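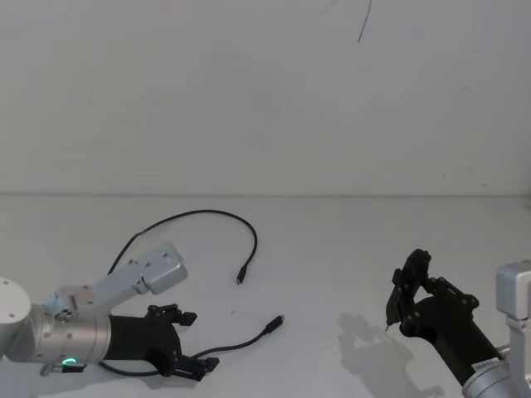
**Travton library shuts for six weeks**

July 2021 — Travton's public library closes its doors tonight while crews replace the roof over the reading room. Leaks since January have ruined 791 books. Most were local history, some can't be replaced.

Branch manager Akua Zakaria said holds will move to the Tolero Street annex. Shorter hours there, no late fees untill the main building reopens.

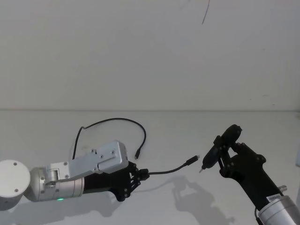
*Silver arms over a white table.*

The job went to De Luca, low bidder of 6. Scaffolding goes up first, then the old tar comes off — noisy, neighbors have been warned. Parking on Devar Lane is out for the duration.
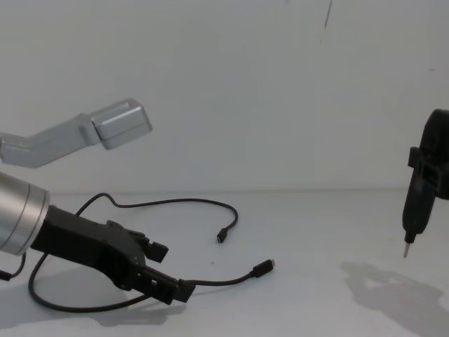
*Black gripper, jaws apart.*

Story hour moves outdoors, weather permiting. Bring a blanket. Room for some 300 on the lawn. 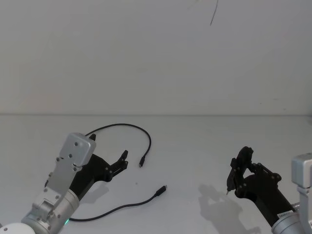 New reading room furniture is still up in the air. Krum Pavlović of the Friends group wants plain white tabletops, same as the one here, over dark oak. Vote comes after the roof is paid for. Book sale continues at the annex, cash only.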